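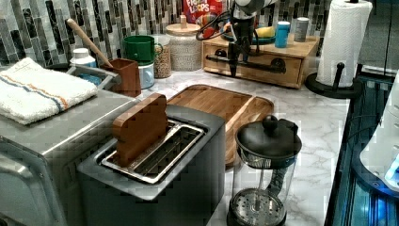
Nyamweya Student Robotics Club
Minutes of the spring general meeting
Tuesday, April 7, 2026, in the upstairs room at Teltari Hall

Present: 23 members, both faculty advisors, and a few parents who had come early for pickup and were kind enough to stay. Apologies were received from the chess club members, who had a match, and from our lead on wiring, who is down with a cold and is much missed.

1. Welcome and minutes of the last meeting

The chair opened the meeting once everybody had found a seat, and gave a warm welcome to the new members from the ninth grade, all of whom had already been put to work untangling cables before they had their coats off. The November minutes were read and accepted with one correction: the bake sale was held on the front steps and not in the gym, as several people who stood out there in the wind wished to have on record.

2. Report from the kitchen project team

The team reported on its work toward the Flestard Challenge, our big event for this year. Members will remember that the breakfast round asks the arm to handle ordinary things on an ordinary counter, and that the organizers may move those things around between runs. The team has now logged 1,041 attempts at the toast task, counting the good, the bad and the ones where somebody forgot to press record (those were entered by hand afterward, with a note).

The approach from above is much steadier than it was in the fall. The arm comes down over the toaster, lines up with the wooden slice and closes on the top part of it. What still gives trouble is the pull. If the gripper closes even slightly crooked the slice binds against the slot, and then the toaster wants to come along too. One of the tenth graders suggested a very small wiggle before lifting, the way most of us get a stuck bagel out at home, and the team would like to give that a proper try.

There was a long and cheerful discussion about whether the slice should start pushed farther down. Some felt that leaving so much of it standing above the toaster makes things too easy. Others answered that the Flestard rules leave the starting depth to each team, and that we may as well get good at the easy version first. It was agreed to stay as we are until the next meeting and then look at it again.

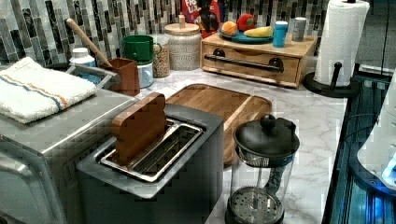

The breakfast counter, with the wooden slice standing in the toaster and fruit on the teal plate.

3. Layout of the counter

The layout team asked everyone, very nicely, to please stop tidying. The counter is meant to be busy. A member with the best of intentions had been lining everything up along the tiles after each practice, and the arm was getting a lovely straight row to learn from that it will never meet at Flestard. From now on the layout sheet taped inside the door is to be followed, including the parts that look like a mess.

Some points that came up along the way:

The French press stays near the toaster. It has clear glass, and the cameras have a hard time with clear glass, so the team wants it in as many recordings as possible. A parent asked if we were worried about breakage. The answer was yes, a little, and the arm is to be kept at slow speed on that side until further notice.

The stacked mugs are to remain stacked. Unstacking them is a task of its own and the group working on it has asked for one more month.

The fruit on top of the drawer box may be changed freely between runs. The banana has been the most difficult so far, on account of its shape, and there was general sympathy for the member who has been working on nothing else.

The striped towel stays folded on top of the toaster oven. We did talk about moving it somewhere with more room, but the folding group likes having it up high where the arm does not need to reach down so far, and no one had strong feelings the other way.

4. Software

The software group gave a short talk on Fimix, the labeling program two of our seniors have been writing since last year. It now lets a person mark the moment when the gripper touches an object and the moment when it lets go, and it no longer loses everything when the laptop goes to sleep (applause). The group would be grateful if people would write full sentences in the notes box. "Bad" is not much help three weeks later, while "closed too early, missed the top of the slice" is a great help.

A question was asked about the black drawer handle on the wooden box. The software tends to get confused about where the bar ends, and the grip lands off to one side. The group will collect more runs with the drawer task before changing any code, and asked that practice time be set aside for it.

5. Practice times and travel

Practice stays after school, with 2 extra Saturday mornings before the event. Teltari Hall has agreed to unlock the side door for us on those days -- please use that door and not the front, as the alarm on the front door is still on a timer that none of us understands.

The van to Flestard holds our pit crew and the equipment, and the rest of us will ride with families. We may send 5 people into the pit, and the advisors will post a sign-up sheet. The older students were asked to think about leaving a space for a younger member, and it was very nice to see how quickly hands went up to offer.

6. Other business

The club shirts are in. The color is darker than on the order form, but everyone who tried one on seemed happy.

A request was made for a second label maker. This was approved without debate.

Thanks were given to the family who sent the lemon bars, and the plate is in the office waiting to be picked up.

7. To be done before next time

Kitchen team: try the wiggle before lifting, and keep those runs in a separate folder.
Layout team: put a fresh copy of the layout sheet inside the door, in larger print.
Software group: write a one-page guide to the Fimix notes box, with samples of good notes.
Drawer group: book practice time and gather runs on the handle.
Advisors: post the pit crew sign-up and confirm the van.
Everyone: return borrowed screwdrivers.

The meeting closed a little later than planned, and a good many members stayed on to watch the drawer group work. The next general meeting will be in the same room, with the starting depth of the slice first on the agenda.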